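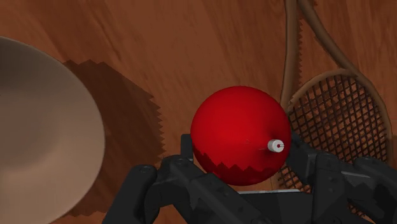 Figure 2. Simulated tabletop trial in the Pidex kit, wrist view. The multi-fingered hand has its fingers on either side of the red ball, with the bowl to the left and the racket to the right.

4. Evaluation of the Pidex Simulation Kit

4.1 What the kit includes

Pidex is a paid software kit from Flumance for building and scoring tabletop manipulation tasks. We reviewed it over one license term that ended in October. The kit comes with a physics engine, a renderer, a set of hand and arm models, an object library, and a task editor. It also has a scoring tool, which we used only for the first round of trials and then replaced with our own script for the reasons given in 4.4.

The license covers one workstation. A second seat has to be bought separately, and the two seats can't share an object library unless both are on the same release. This cost us most of a week when one machine updated overnight and the other did not.

4.2 Task setup

We built 27 tasks in the editor. All of them use a flat wooden table and a small group of household or sports objects. In the task family shown in Figure 2, the hand has to take hold of a ball that shares the table with other items. The objects differ a lot in shape, and the racket is the hard one for the collision model. Its string bed is drawn as a fine lattice, but the default collision shape treats the whole head as a solid plate. A finger that should rest on the strings will sometimes stop above them. Switching to the detailed mesh fixes this and slows each step noticeably.

Each task was run with 10 starting layouts. Layouts were drawn by the editor's random placement tool and checked by Yae Sekiguchi, who removed any in which objects overlapped at the start. We kept the seeds so that both policies saw the same tables.

4.3 Rendering

The wrist view is the main input to the policies, so we looked closely at it. Surface color and wood grain are good enough for our purposes. Shadows are weaker. At the default setting their borders come out as a row of steps, as on the lower part of the ball in Figure 2. A sharper shadow map is offered in the settings, but it applies to every light and every view at once - there is no way to raise it for the wrist view alone. We left it at the default for all reported runs.

The hand itself takes up a large share of the wrist view. Rin Hirose moved the viewpoint back in 6 of the tasks to see if more of the table would help. The policies had to be retrained for this, and those runs are reported separately in the appendix.

4.4 Scoring and support

The built-in scorer marks a grasp as complete when the object has contact with two or more links and its height is above a set value. Neither condition looks at whether the object is still moving. Chia-jung Yip compared the scorer's output with hand labels on a sample of the first round and found 21 trials where the two disagreed. In nearly all of them the scorer had been too generous. Our script adds a hold time and a speed limit, and all results in Section 5 use it.

We sent four questions to Flumance support through the web form. Three were answered with working fixes. The fourth, on the shared library problem, was still open when our license ended.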